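Plemora Front Desk Guide
Section 4: Setting Up a Room for Arrival
Revised February 24, 2026 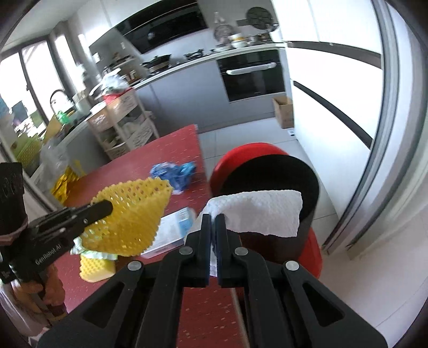
Figure 4-1. Paper towel held over the opening of a red bin.

4.1 Before you start

This section covers room set-up in Plemora for hotels that manage their own check-in. You need a staff login with the Rooms permission. If the Rooms tab is gray, ask your system manager to turn the permission on.

The steps apply to single-building hotels. For hotels with annexes, such as the Hjaltested layout supplied with the software, complete Section 3 first so that each building has its own code.

4.2 Creating the room record

1. Open Rooms and select New Record.
2. Enter the room number. Use up to 8 characters, with no spaces.
3. Choose the room type from the list. Types are set up in Section 2 and cannot be added here.
4. Enter the floor. The ground floor is 0.
5. Select the view: sea, garden, courtyard or street.
6. Enter the largest number of guests, including children in cots.
7. Select Save. The record appears in the list with the status Closed.

Note: A room stays closed to booking until a rate is attached. See 4.3.

Caution: Do not reuse the number of a deleted room within 32 days. Charges from the earlier record may post to the new one.

4.3 Attaching a rate

1. Open the room record and select Rates.
2. Choose a rate plan. The standard plans are Room Only, Breakfast and Half Board.
3. Enter the start date and the end date. The end date is the last night sold, so a plan that closes for the winter on the last night of November ends on the 30th.
4. Select Check. Plemora lists any nights already covered by another plan.
5. Clear the overlaps, then select Attach.
6. Change the room status from Closed to Open.

Note: If Check returns code 13, the plan has no currency. Return to the rate plan, set the currency and repeat step 4.

4.4 Linking the door lock

Plemora works with Zirnard card locks. Other locks must be managed from their own software.

1. Connect the card encoder to the front desk computer.
2. Open Rooms, then Locks, and select Find Encoder.
3. Enter the lock number printed inside the battery cover.
4. Place a blank card on the encoder and select Write Test Card.
5. Try the card at the door. A green light means the link is complete.
6. Return the card to the encoder and select Erase.

Caution: Test cards do not expire. Erase every test card before the room is sold.

4.5 Housekeeping status

Each new room starts as Not Inspected. It cannot be assigned to a guest until the status is Ready.

1. Open the Housekeeping tab.
2. Select the room and choose Inspected.
3. Enter the initials of the person who made the inspection.
4. Select Ready.

If the hotel uses the Tititz handheld app, steps 1 to 4 can be done from the room. Changes show at the front desk after the next sync.

4.6 Limits

One property file holds 2,969 room records, including closed rooms. Deleted rooms are removed from the total at the next night audit.

To copy settings from one room to others, go to Section 5.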